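4.2 Ribbed surfaces and the small things that settle on them

When we first sat down with Kusum Upadhyay and Pushpa Solanki at the Flillstead packing hall, we expected to talk mostly about shelves and trolleys, and we did, for a good long while. But the conversation kept drifting back to the ribbed surfaces, and by the end of that visit we had decided they deserved a section of their own. People who tidy a workplace every day know its textures very well (far better than the three of us did, coming in with our clipboards), and a surface with ridges asks for a different kind of attention from a smooth one.

The floor at Flillstead is pale gray and even, and a crumb or a scrap can be pushed along it with a wide broom in one easy pass. The ribbed surfaces are dark, and they are made of long parallel ridges with a narrow groove between each pair. Figure 3 gives a fair idea of how sharply the two differ where they come close together, with the yellow floor stripe running off behind the ribbed part.
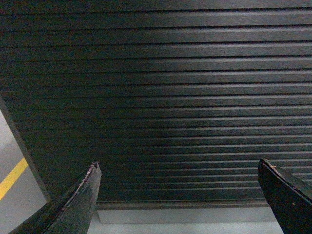
Figure 3. Dark ribbed surface beside the pale gray floor, with a yellow floor stripe at left.

Our diary keepers wrote 235 entries in February, and we read every one of them, some more than once because they were such good company. The word "groove" comes up again and again. Pushpa wrote that she likes to sweep along the ridges first and only then across, "the way you would comb hair before you part it," and Kusum, who was trained at the Kanaujia depot, does it the other way around and was quite ready to defend the habit! We did not try to settle the matter. Both of them agreed that pale scraps are the kindest kind to look for, as they stand out on the dark rubber even when they are very small, and that gray lint is much the worst.

Lighting matters too. On a dark ribbed mat the crests can look silvery in one part and nearly vanish into shadow in another, so the same scrap may be plain to see or quite easy to miss depending on where it lies.

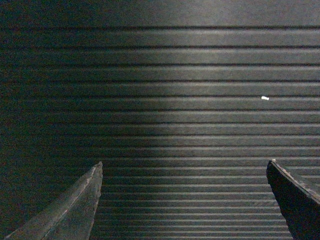 Figure 4. Small white fleck lying along a ridge of the dark ribbed mat.

Several entries describe pieces of this size being left until the end of a shift, picked up by hand, and dropped in an apron pocket. We coded these as "deferred pickup" and kept them apart from ordinary sweeping, following the scheme Randa Masri drew up for the Dresier interviews. The full list of codes is given in Appendix B.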